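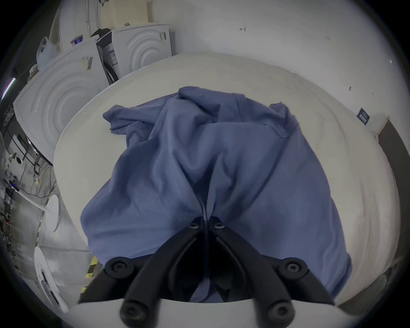

Holloway 低温与精密测量组

项目进展报告(致 Kultton 基金项目办公室)
项目名称:氮化硅薄膜谐振器的机械损耗与频率漂移研究
报告范围:第二年度上半段,截至十一月

一、本期工作概况

本期主要工作有三项:完成第二批薄膜样品的加工和筛选,把环降法测量从手动改为定时自动运行,以及处理上一份报告里提到的夜间频率漂移问题。前两项按计划完成。第三项只完成了一部分,原因查清了一个,另一个仍在排查。

加工仍由 Stokik 的洁净间承担。由于刻蚀机在夏季停机检修,样品交付比任务书晚了五周,测量时间相应压缩。我们把原定放在后面的电子学标定提前做了,因此整体进度没有拖后五周,目前估计落后两周。

二、样品

第二批共交付 398 片芯片。显微镜初检剔除了薄膜破裂和边框崩角的,剩下的按膜厚分成两组存放。破裂多数发生在湿法释放之后的转移环节,集中在窗口较大的版图上。我们已请 Stokik 在下一批中改用较慢的干燥流程,并把大窗口版图的占比调低。

芯片存放盒原先用的是普通粘性垫,取片时容易带起边框,换成带凹槽的夹持盒以后,这类损失明显减少。换盒的费用从耗材科目列支,没有动用设备费。

三、测量进展

环降法测量在室温、高真空下进行。激励用压电片,读出用光纤干涉仪。自动化脚本写好之后,每天傍晚六点开始一轮,早上七点前结束,白天留给换样和抽真空。到报告截止时,累计得到 531 条可用的衰减曲线。可用的标准与上期一致:拟合残差在设定门限以内,且衰减期间本底压强没有超过限值。

初步看,较薄一组的品质因数分布比较集中,较厚一组分散得多,并且与夹持位置有关。同一片芯片取下再装回,结果有时相差两倍。这说明夹持损耗在较厚一组里还没有压到足够低,目前不宜拿这一组数据去讨论材料本身的损耗。我们暂时只对较薄一组做温度依赖的分析。

温度点计划做八个,现已完成五个。剩下三个在低温端,需要等杜瓦的真空夹层修好。漏点已经找到,在引线法兰处,密封圈已订货。

四、频率漂移问题

上一份报告写到,谐振频率在后半夜会缓慢下移,天亮后又回升。我们先后换过激光器驱动和锁相放大器,漂移没有变化,可以排除这两处。后来在真空腔外壁贴了四个温度传感器,发现漂移曲线和腔体北侧的温度基本同步。北侧靠近空调回风口,夜里空调切换到节能模式,风量和温度都会改变。

加装隔热罩以后,漂移幅度降到原来的三分之一左右。剩余的部分与温度记录对不上,时间上更像与读出激光的功率有关。薄膜吸收少量光之后会升温,应力随之变化,频率也会跟着移动。下一步打算把读出功率分成几档,每档连续测三夜,看漂移是否随功率按比例变化。如果成立,就在正式测量中把功率固定在最低一档,牺牲一些信噪比。

五、与 Codotcombe 的合作

Codotcombe 方面负责有限元计算。他们在本期给出了夹持损耗的新模型,把芯片边框的弹性也算了进去,对较薄一组的预测与测量相符,对较厚一组偏乐观。双方商定,下一期由我方提供三种夹持方式的对比数据,由对方修正边界条件。数据格式已经统一,以后不再来回转换文件。

六、经费使用

本期支出与预算大体一致。加工费略低于计划,原因是有一次加工未做,顺延到下期结算。差旅费只用了一小部分。液氦支出超过了原预算,主要是杜瓦漏热造成的额外消耗,超出部分拟从差旅费中调剂,申请表已随本报告一并提交。

设备方面,购置了一台振动隔离平台,承重 200 公斤,已验收并投入使用。平台安装后,低频段的本底噪声有所下降,具体谱图放在附件二。

七、存在的问题

1. 较厚一组样品的重复性不足,影响任务书中的第三项指标。如果三种夹持方式都不能改善,我们会申请把该项指标改为只针对较薄一组。
2. 低温端测量取决于密封圈到货时间。供货方给出的日期已经推迟过一次。
3. 数据存储空间紧张。原始波形每夜占用较大,目前采取的办法是保留可用曲线的完整波形,其余只保留拟合参数。

八、下一期计划

完成余下三个温度点;做完读出功率分档测量;收到第三批样品后先抽检,再决定是否全部测量。较薄一组的结果计划整理成一篇论文,初稿在春季送项目办公室备案。夹持方式对比做完之后,连同 Codotcombe 的修正模型一起写入年度报告。

附件一:样品筛选记录
附件二:隔振平台安装前后噪声谱
附件三:经费调剂申请表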